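Notebook, January, Toneo toy sort

Back in the spare room at Guzmán, with the bed as the sorting table again. I love this setup! You can spread everything out, walk around three sides, and the striped sheet stops small parts from rolling onto the floor. Plan for the afternoon was to get through the loose stuff from the Camar bag and start boxing.

Started 2:40. Puzzle pieces and building blocks first, the two things that always end up mixed together. The letter pieces are a treat to sort, big bold colors, and you can spot them against anything.
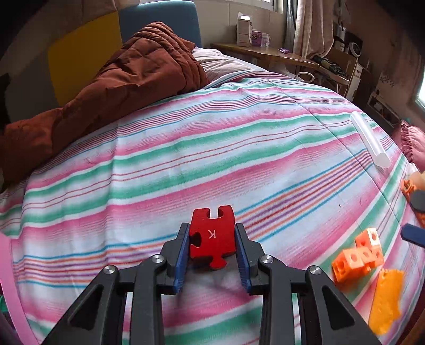
Do the letter pieces go in with the building blocks?
Keep them in their own bag, one bag per puzzle, with the puzzle name on masking tape.

Blocks stay joined if they come to us joined. I used to pull them all apart and it ate up half the session. Now they get weighed as they are: 200 g on the kitchen scale for the first bag, 90 g for the second. Wrote both on the Mumby sheet.

Then odds and ends. Tried the shallow cardboard box in place of the deep tub and it's SO much better. Everything sits in one layer and you see what you have without digging. Anything rounded goes in here, anything flat goes in the folder. I started at the far end and worked toward myself, will do it that way again.
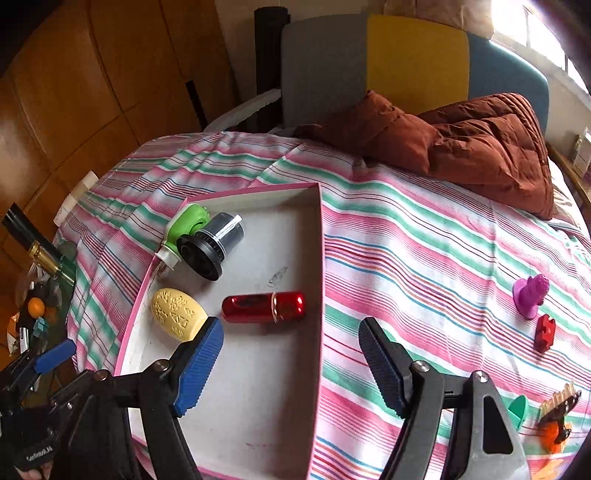
Shallow box, partly filled: green piece, dark barrel with black end, yellow egg, red cylinder.

Really pleased with the egg, the raised flowers on it are lovely. No idea yet which set it belongs to. Check the Toneo list.

To do:
- 2 more shallow boxes, same size if possible
- masking tape, nearly out
- ask Camar if there's a second bag
- smooth the sheet before starting, small bits hide in the folds

Stopped at 4:15, 40 minutes over, didn't notice.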